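Re: [allotments] Water butts and the new standpipe rota

On March 10, 2021, the plot secretary for Rurateo Lane wrote:

> Has anyone on the list got proper experience of linking water butts
> together? We have two on the shed at the top end and would like to
> go up to four. The shed roof is small, so I don't know if it is
> worth the money. Also we were told that the standpipes will only be
> on in the mornings from April, and a few of the plots at the bottom
> are a long way from the nearest one.
>
> One of our members says you should link them at the bottom, another
> says at the top. The leaflet that came with the kit shows both and
> does not say which is better.

We went through this two years ago at Lallar Road, so I will put down what we did and what I would change.

First, the roof. Measure it flat, as if you were looking down from above, and ignore the slope. Length times width in metres gives you the litres you get from each millimetre of rain, less a bit for splash and for what soaks into the felt. Ours is a small shed, 5 square metres, so a wet day with 10 mm on it gives us somewhat under 50 litres. Our butts hold 245 litres each. You can see that it takes a fair few wet days to fill one, and a second one on the same roof only earns its place if it fills over the winter and you then hold it back for the dry weeks. Four butts on one small roof will fill by spring if you start in the autumn. They will not refill in June.

If you are starting now, in March, I would buy one more and put the rest of the money into guttering for a second shed. We got more out of a length of gutter on the tool store than out of the extra butt.

On top or bottom: both work, and they do different things.

Linked at the top, the first butt fills and then spills over into the next. Each one needs its own tap. If one of them leaks you only lose that one. You can put the later ones on lower stands without any trouble.

Linked at the bottom, they all rise and fall together and you can draw the lot from one tap. They must all stand at the same level, and I mean the same level, with a spirit level across the rims. If the link pipe splits you lose everything. Ours did split, in a frost, and we lost 300 litres down the path. We now link at the top.

The kit we used was the Daltico one with the ribbed hose. The hose is all right. The rubber washers that come with it are thin, and we swapped them for thicker ones from the plumbers' merchant. Drill the hole slightly small and open it up with a file. If you drill it to size with a spade bit in cold weather the plastic can crack, so do it on a mild day or bring the butt indoors the night before.

Stands. A full butt of that size weighs about as much as three grown men. Two courses of concrete block on a slab is enough to get a can under the tap. We tried pallets at first and they sagged on one side by the second winter.
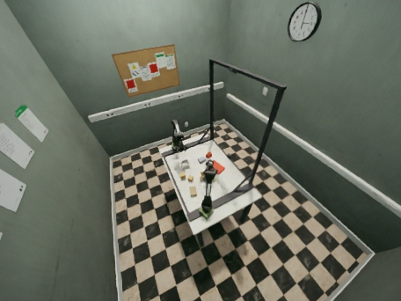 Lids are worth having. They keep leaves out and they keep the green down, and with children on the site I would not do without them. Ours clip on, but the clips go brittle, so there is a bungee over each one as well. Rinse the butts out once a year when they are low. The sludge at the bottom can go on the compost.

For the bottom plots, the thing that helped us most was a dipping tank halfway down, filled by hose from the standpipe while the water is on. It was a secondhand cold water tank with a board over it. People dip a can in and go. You need someone to turn the hose off, so we put it on the rota next to unlocking the gate. If your standpipes are on mornings only, that could save a lot of walking.

Check with your landlord before you run a hose to it. Ours wanted a double check valve on the tap and asked us to keep the end of the hose above the water line in the tank.

Costs, as far as I have them: the link kit and washers came to under £40. The blocks were left over from the Namboodiri Close plots when they had their path done, so I can't help you with a price for those. The tank was free.

I have a spare lid and a length of the ribbed hose if they are of any use. Reply off list and I can leave them in the hut.

Plot 12, Lallar Road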